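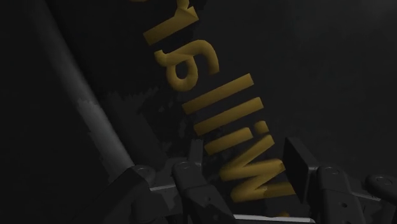

Introdução à Entomologia de Campo
Apontamentos da aula 4: joaninhas, amostragem e registo

Estes apontamentos completam os diapositivos e não substituem a leitura do capítulo. Quem faltou à aula deve também copiar a chave do quadro, que está afixada à porta do laboratório.

1. O grupo

As joaninhas pertencem à família Coccinellidae, ordem Coleoptera. São escaravelhos pequenos, de corpo arredondado e convexo, com antenas curtas terminadas numa clava fraca. Os tarsos parecem ter só três segmentos, mas o terceiro é muito pequeno e fica escondido entre o segundo e o último. Na aula vários estudantes contaram três e escreveram três. No relatório deve escrever-se "aparentemente três".

A maior parte das espécies come afídeos ou cochonilhas. Outras comem fungos (Psyllobora vigintiduopunctata, a amarela de vinte e dois pontos) e algumas comem plantas. Por isso a frase "a joaninha é amiga do jardineiro" deve ser usada com cuidado.

2. Ciclo de vida

A metamorfose é completa: ovo, larva, pupa, adulto. A larva passa por quatro estádios. Os ovos são amarelos ou alaranjados e em muitas espécies são postos em grupo, na página inferior das folhas, perto de uma colónia de afídeos. A larva é alongada, escura, com patas bem visíveis, e muitas pessoas não a reconhecem. A pupa fica colada à folha pela extremidade do abdómen.

O adulto acabado de emergir é pálido e sem pontos definidos. A cor aparece nas horas seguintes. Não se identifica um exemplar neste estado!

3. Caracteres para a identificação

Primeiro o pronoto, depois os élitros. O número de pontos varia dentro da mesma espécie e em Harmonia axyridis varia muitíssimo. Observar também a cor das patas e o tamanho. Adalia bipunctata tem patas pretas; em Harmonia são geralmente acastanhadas.

4. Amostragem na parcela de Sindholm

Usamos o batimento de ramos e a rede de varrer. No batimento, coloca-se o pano por baixo do ramo e dão-se três pancadas secas. Os adultos deixam-se cair e ficam imóveis um momento, portanto é preciso esperar antes de concluir que o pano não tem nada. A parcela tem 2.000 metros quadrados e o percurso marcado tem 300 metros. Cada grupo faz o percurso inteiro, sempre no mesmo sentido.

Não se recolhe em vegetação molhada. Os exemplares comuns são fotografados e libertados no mesmo lugar.

5. O registo

Um registo válido precisa de espécie, local, data e observador. Acrescentar a planta hospedeira quando for conhecida. As espécies vulgares também se registam: as falhas no mapa de Coccinella septempunctata são, na maior parte, falhas de observadores. Se a dúvida ficar entre duas espécies, regista-se só o género.

Os dados entram na folha Vurkico, uma linha por espécie e por percurso. Os zeros também se escrevem.

Para a próxima aula

Ler a secção sobre hibernação e trazer a lupa de mão. A saída de outubro começa às 9h30 na entrada norte da parcela. Levar calçado fechado.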